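Sallell Community Help > Home and Table > Linens and Care

Humidifier on a cotton tablecloth: damp risk and fold crease

Posted by gridline616
12 August 2023

I keep a small tabletop humidifier on a side table with a blue-and-white checked cotton cloth. The cloth was stored folded and has one long crease running front to back. Candy and snack packets usually sit on the same table.

I need to know three things. Does the humidifier need a tray under it? How far should it stand from cardboard packaging? Can the crease be removed without taking the cloth off and washing it?

The cloth is a Kistex, woven, no coating. The label says warm iron.

2 replies

Jukimer_3468

Tray: yes. Most of the water on a table comes from refilling and from mist settling when the output is high. Use a tray with a raised lip, wider than the base by at least the width of a finger on all sides. Cork is not suitable — it holds water against the cloth.

Cardboard: keep it out of the mist path. Cartons absorb moisture at the bottom edge first and the print lifts later. If you want to keep the humidifier box for the warranty, flatten it and store it dry. Milk cartons and other food boxes should go in a cupboard.

Candy: hard candy in twisted cellophane is not sealed and will turn sticky in humid air. Heat-sealed packets are better protected. I would still put all of it in a lidded jar.

Crease: mist the line lightly with plain water, lay a thin dry towel over it, and press with a warm iron for 8 seconds per section. Lift the iron between sections. Do not slide it, as this can pull the checks out of square. Put a folded blanket under the cloth first if the tabletop is varnished.

Same kind of cloth and layout on our table, small sweets toward the front and the humidifier at the back next to its box:

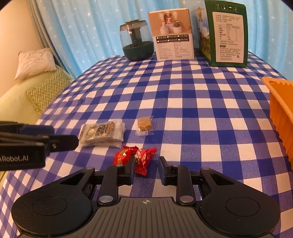
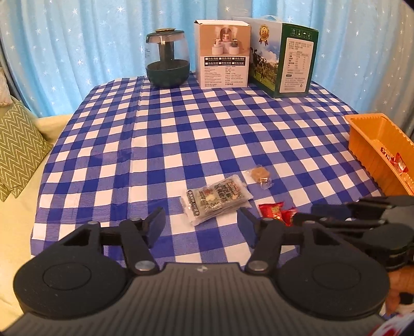 Settings

Run it on low for 4 hours, then feel the cloth near the base. If it is cool and limp, reduce the output or raise the unit on a stand. Empty the tank when it is not in use. With hard tap water, expect white dust on the dark squares; distilled water prevents most of it.

aravena_home

Just iron it. I never used a tray and mine is fine, but the table is glass.

Marked as solved by gridline616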